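# Travuta hand-held gripper kit, after a month of use

I bought the Travuta kit in November to collect pick-and-place demonstrations for a sorting project. It replaced an older Flusik that had a stiff trigger and a wrist joint I was tired of re-tightening. I paid for it out of my own project budget, and Travuta has no idea I'm writing this.

The kit comes in a padded case: the gripper, a camera mount, a spare set of finger pads, two hex keys and a charging cable. No camera. You have to read quite far down the order page to learn that, so plan for it.

## Setup

Assembly took me 19 minutes with the printed sheet, which is clear apart from step four, where the mount is drawn backward. The software found the gripper on the first try. Calibration is a matter of opening and closing the fingers a few times and pressing save. I did have to update the firmware before it would log finger width, and the update page is hard to find – look under Accessories, not Downloads.

## Grip and pads

The fingers are square, matte black blocks with a dark pad on each inner face. They close evenly and they don't twist when you pick something up off-center. For boxes, cups and folded cloth I have no complaints.

Thin wire is harder. I spent most of one afternoon on a mesh basket, trying to lift it by the rim, and the best results came from lining up both fingers before moving in. Come in at an angle and a pad edge catches on the grid.
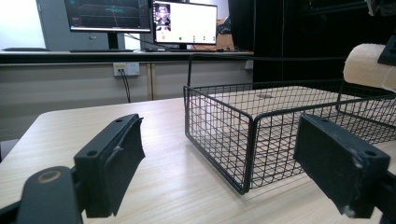

## Wear

My pads are the weak point. One has frayed a little along its lower edge and started to peel where it hangs past the finger. The blocks have picked up light scratches, which I don't mind. Replacement pads are sold in packs of nine, and you'll want a pack on hand if you work with anything rough.

The trigger still feels the same as it did out of the case. I've recorded 1738 demonstrations so far and had two dropouts, both on a low battery.

## Support

I wrote to ask about the pads and got an answer from Antigoni Xenos at Travuta by the next morning. She sent a link to the right part and told me to clean the finger with alcohol before sticking a new one on. Useful, and it should be in the manual.

## Should you buy it?

At $300 without a camera, it's fair. The Cavalcanti is lighter but its fingers flex too much for my work. If you mostly handle soft or boxy items, get the Travuta and order extra pads with it. If wire racks and baskets are your main job, I'd try to borrow one first.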